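Wedudine Rooms: signs, doors and ceilings of shared workspaces

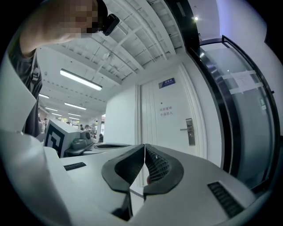

Sample picture: white door with a blue nameplate, red Chinese lettering and a lever-handle lock, under an exposed ceiling.

Version of March 30, 2025

Wedudine Rooms is a small collection of pictures from working interiors, and we love it for the parts of a building people walk past every day. Doors, nameplates, light strips, ducts, the long view down an open office: it's all in there, with short notes written by hand!

What's inside

280 pictures, sorted into 5 folders: doors, signs, ceilings, desks, long views
700 notes on fixed parts of the room (locks, handles, beams, lamps)
700 notes on lettering, kept in the original script
One plain text file per picture, same name as the picture

A picture goes into the folder of whatever its notes say most about. The sample is filed under doors, and it could just as well live in ceilings, with those light strips running off into the distance and the ductwork crossing at a slant.

How lettering is noted

We copy the characters first and put an English gloss on the next line. For the sample door:

text: 机房重地 非请勿入 (best reading)
gloss: Important machine room, no entry unless invited
color: red
lines: two
place: on the door, below the nameplate

"Best reading" means the person writing the note was fairly sure and would welcome a second pair of eyes. Nameplates we can't read get a color and a place, and the text field stays empty. Please don't guess at them.

Faces are blurred. People in the background are noted only as present, standing or sitting.

Folder names

The older names Sorkerar (doors and signs) and Raju (ceilings) still turn up in a few file lists. Both will go away in July. Zotton, our little viewer, reads old and new names alike, and it's a real treat for flipping through all the door handles in a row.

Known gaps

Few stairwells, hardly any windows, and far too many white walls. If your building has painted doors or odd old lamps, send them in, we'd be thrilled. Corrections to glosses go in corrections.txt, one per line, picture name first.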